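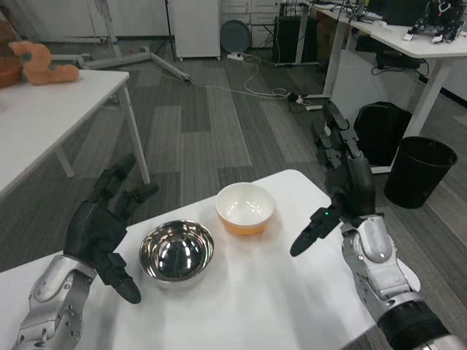
Drevholm session listings software: a review after one season

I run a small acoustic session in the back bar of a pub, and for the last year I have also looked after the listings for the other sessions and singarounds in our area. Until May these lived on a page I edited by hand. Each time a venue changed its night I had to find the right line, alter it, alter it again on the month view, and then email everyone who had asked to be told. I missed things. People turned up to locked doors.

Drevholm is a listings package made for exactly this sort of job. It is made by Clorik and sits on your own web space. You give it your venues, your regular nights and your one-off concerts, and it produces a calendar, a page for each venue and a feed that other sites can pick up. I paid for it myself and have no connection with the firm.

Setting it up

Installation took me an evening. The instructions are clear as far as the database, then become vague about folder permissions. If you have never changed permissions before, ask your host to do it. Once past that, the first screen asks for your area name and time zone and you are in.

I had 57 entries to bring over. There is an import tool that takes a spreadsheet, and it works if your columns are in the order it wants. Mine were not. It does tell you which row has failed, but it stops at that row, so you fix one, run it again and find the next. Ludivine Riviere, who runs the French and Breton tunes night, ended up typing hers in by hand and was finished before I was.

Accented letters came through properly in everything she typed. In my spreadsheet they turned into question marks until I saved the file again as UTF-8.

Repeating events

Folk nights do not repeat neatly. Ours is the second and fourth week of the month, except in a month with a fifth week, when we have a guest. Drevholm can do all of this. You set the pattern, then add exceptions, and an exception can either cancel a date or swap it for something else. A cancelled date stays on the calendar with a line through it, so people who look it up can see that it has been called off.

What it can't do is move a whole series to another venue from a given date. You have to end the old series and start a new one. I would like to see that changed, as pubs close or change hands fairly often. 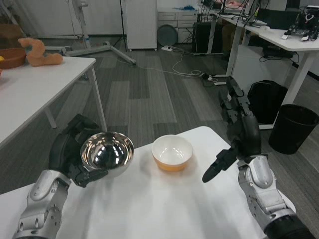 Letting organisers edit their own nights

This was the main reason I bought it. Each organiser gets a login that only touches their own events. You can choose whether changes go live at once or wait for you to approve them. I started with approval switched on and turned it off after a few weeks for everyone except new people.

Sylvain Roussel plays melodeon and is not fond of computers. He managed to change a start time and add a guest without ringing me. He did not manage to add a picture of the guest, and when I tried it I found that anything over 2 MB is refused with no message at all. The page simply reloads. That needs fixing.

The standard licence allows 24 organiser logins. We are close to that already, and the next size up allows 100, which is far more than we need. Something in between would be welcome.

On a phone

The public calendar reads well on a phone. The editing screens do not. The date picker opens half off the side and the save button is a long way down. I do all my editing at a desk now.

Compared with Renesex

Before this I tried Renesex for a month. It looks smarter and the map is better, with venues grouped together when you zoom out. It is built for ticketed events though, and it wanted a price and a booking link for everything. Putting "free, bring an instrument" in the price box upset it. If you run a concert series with paid tickets it may suit you better than Drevholm.

Support

I have written to support twice. The first reply, about the import, came the next day and was useful. The second, about the picture problem, said it had been passed on – that was some weeks ago and I have heard nothing more.

Would I buy it again?

Yes, for a group of sessions with several organisers. For a single weekly club it is more than you need, and a plain page would do. I have it running on version 2 and will add a note below if the picture upload is sorted out.

Reviewed August 15, 2019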